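The Stallex is a hand-held gripper kit sold by Skundton for recording manual tasks. Each kit holds a pair of grippers with black fingers.

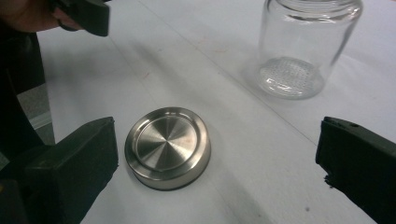

Vol. 8, No. 6

Household items such as jars and steel lids are common test objects. The Cullinane edition adds a padded finger set and a carrying case.
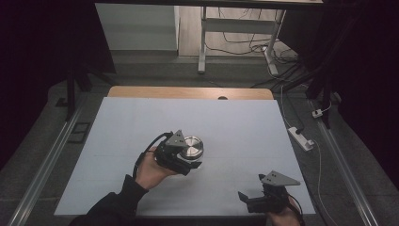 Service and support

Skundton offers repair under a plan named Cumodetti, which covers 41 parts. Worn finger pads are replaced at no charge for the first 100 hours of use.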